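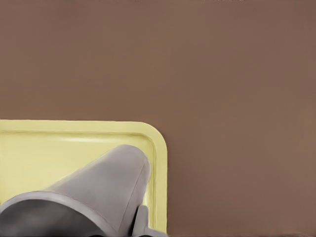
Roos Wouters asked whether the wrist view is worth opening when the overhead view already shows both arms, and whether first-year teams could skip it for the Wastow exercise.

Keep it open. The overhead view is for planning a move, and the wrist view is for the last bit of the approach, when you need to judge a fingertip against the rim of the tray.

## Setting up the run

1. Start the simulator and load the `Wastow` scene.
2. Check that the yellow tray, the paper cup, the pink dish and the green pot are all on the table.
3. Set the step limit to 3000.
4. Move both arms in over the tray and stop before either one touches the cup.

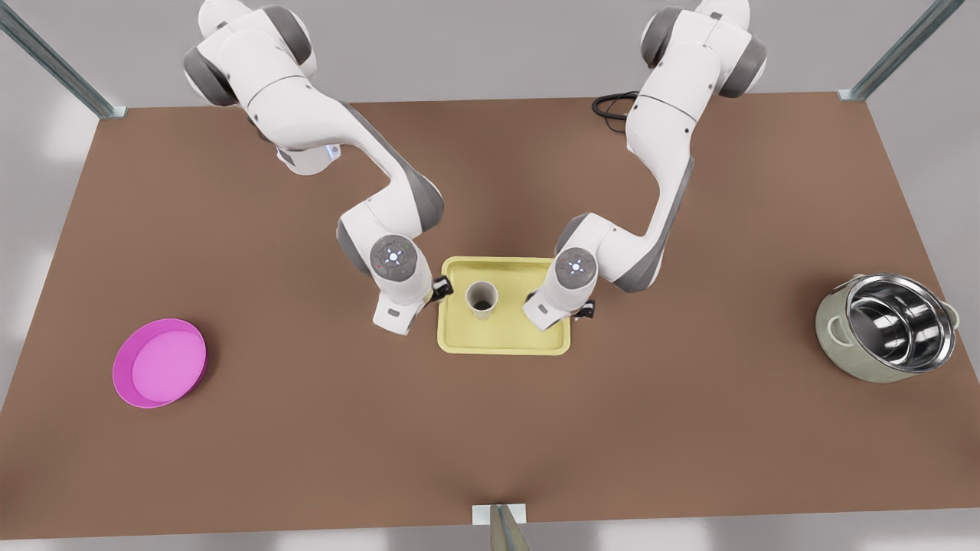
**Nele Vandenberghe**

Save this pose as `start`. Every attempt in the class log begins from it, so don't edit it once your team has recorded a run.

## Recording

Left and right are the robot's own. Its right arm is on the left of your screen in the overhead view, and mixing them up is the usual reason a first run goes wrong.

Drive one arm at a time for the first 5 attempts. Close the fingers slowly on the cup, lift, and hold for 13 steps before you move sideways. If the cup tips, reset to `start` and log the attempt as failed.

Name files with your team name and attempt number, like `brenthorpe_02`, and put them in the Enlow folder by 30/05/2025.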